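14 July 2025

Woke at four with a crick in my neck and the full text of a speech to my landlord, which I will never give. The rent on Campbell Street goes up again next month. I have lived here since April of some year I no longer care to work out, and the kitchen window has opened twice.

Huguette Caron rang before breakfast to say she is giving up sugar. She rang again after lunch to ask if honey counts. I said it did. She said Dilani had told her it didn't, so why had she bothered with me.

Took the bus out to Gumow for the library book sale. I had promised myself up to 15 dollars and no more cookbooks. Came home with two cookbooks and a history of the Bollgate canal with the last chapter missing, so I may never learn whether they finished it. The man at the cash box said the ending was dull.
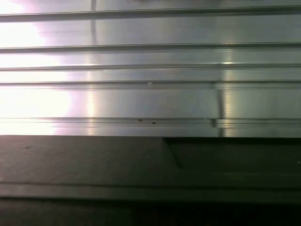
Silver ridges, dark gray underneath. Very modern.

Dilani Ranasinghe came for supper and brought her lentils — the good ones, with the burnt onions on top. We talked about her mother's hip, then about my sister's wedding, then about her mother's hip. She thinks I should move to Ollar, where you can get a yard for what I pay for a hallway. I said I would think about it. I have been thinking about Ollar for 20 years and have yet to see it on a day without rain.

Washed up, read the first canal chapter in bed. A great deal of mud so far. Must call the dentist tomorrow, and find out where I put the other blue sock.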